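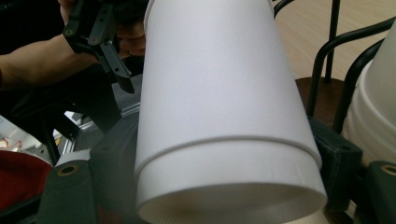 A paper cup held upside down at the gripper during practice for the Cantero Cup Challenge. Photo: Juderside Robotics Club

Juderside Robotics Club Takes on Cup-Handling Challenge

Students will show their work at an open evening in February

JUDERSIDE – The Juderside Robotics Club has entered the Cantero Cup Challenge, a student competition in which teams teach a machine to pick up, turn and set down ordinary paper cups without crushing them. The club will show its entry to families and neighbors at an open evening in February, starting at 6:30 p.m. in the school's technology room.

The challenge is open to middle and high school teams. This season 82 students are taking part across 13 teams, and Juderside has entered two of them, one from the beginner class and one from the advanced class.

Teams are scored on three tasks. In the first, a single cup has to be lifted from a table and placed on a marked spot. In the second, a cup that starts upside down has to be turned upright. In the third, cups are taken one at a time from a stack. Points come off for dents, dropped cups and any cup placed outside its mark. Each team gets two attempts per task, and the better score counts.

Paper cups were chosen by the organizers because they are cheap and easy to replace, but they are also harder to handle than wooden blocks. A grip that is too tight bends the wall of the cup. A grip that is too loose lets it slide. Stacked cups tend to stick together, and in early practice the club's machine often came away with two or three when it needed one.

Students in both classes began by working with hand-held grippers. They repeated each task by hand, recorded the movements and used the recordings to train the club's robot arm. By the end of the fall term the club had collected 2112 recorded attempts. Students sorted them after class and threw out the ones where the cup was dropped or the camera view was blocked.

The advanced class wrote the software that sorts and labels the recordings, a program the students named Sistaslow after its first version took most of a class period to open one file. The current version is much faster, but the name has stayed. The beginner class worked on the practice tables and wrote the club's setup guide, which new members now use in their first week.

Finger pads and spare parts for the project were donated by Vakel, a local machine shop. The club also received a small grant from the school's parent fund – enough to cover cups, cables and travel to the final.

The final round will be held at Cantero in the spring. Teams bring their own equipment and have 45 minutes to set up before judging starts.

Admission to the open evening is free and no sign-up is needed. Visitors can try a gripper for themselves and look through the team notebooks. Parking is available behind the gym.

About the Juderside Robotics Club

The Juderside Robotics Club is an after-school program for students in grades 7 through 12. It meets twice a week during the school year. No experience is required to join, and new members are accepted at the start of each term. Media questions can be sent to the club through the school office.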